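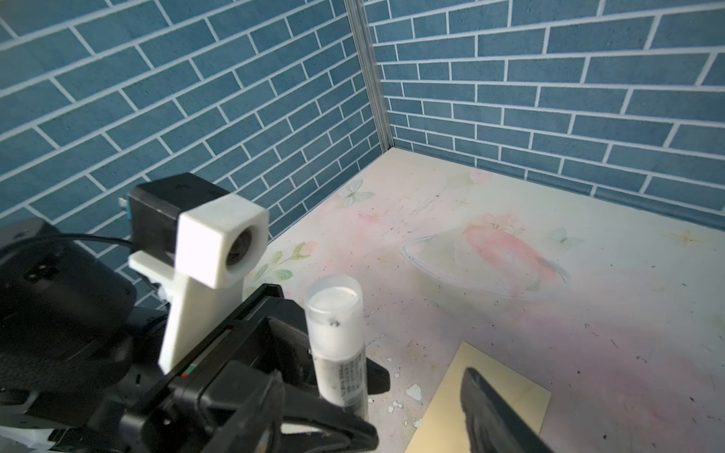 Fig. 4. Wrist camera view with the tube, the clear lid and the cardboard square on the table.

4. Recording your first batch

Okay, arm's homed, Omemum is running, time to collect some examples! I do mine in batches of 80, but start smaller if you like.

1. Open the wrist view and check that you can see part of the gripper and a decent patch of tabletop.

2. Put out your objects. I like a mix - something upright like the tube, something flat like the cardboard, and one thing that's hard to see. The clear lid is great for that, with the printed tabletop showing right through it.

3. Type the task in plain words ("pick up the tube") and press Record.

4. Drive the arm with the leader handle. Go slow near the object, and keep going if you wobble a bit.

5. Press Stop, then Keep or Toss. Toss anything where you bumped the camera bracket.

6. Move the objects around and go again. Turn the lid, slide the cardboard, stand the tube somewhere new.

Note: Patterned walls and a busy tabletop are fine (I love our blue bricks!), but don't swap them halfway through a batch. Start a new one and name it something you'll recognize later.

Caution: Keep your fingers out of the jaws while Record is lit. Press Pause before you reach in, every time.

How many do you need? Jessie Rennie got her Adby arm picking nicely with 266 kept runs. I'd plan on 500 for a single task and 1,000 if you're mixing several. Save after each batch, then go on to section 5 to upload.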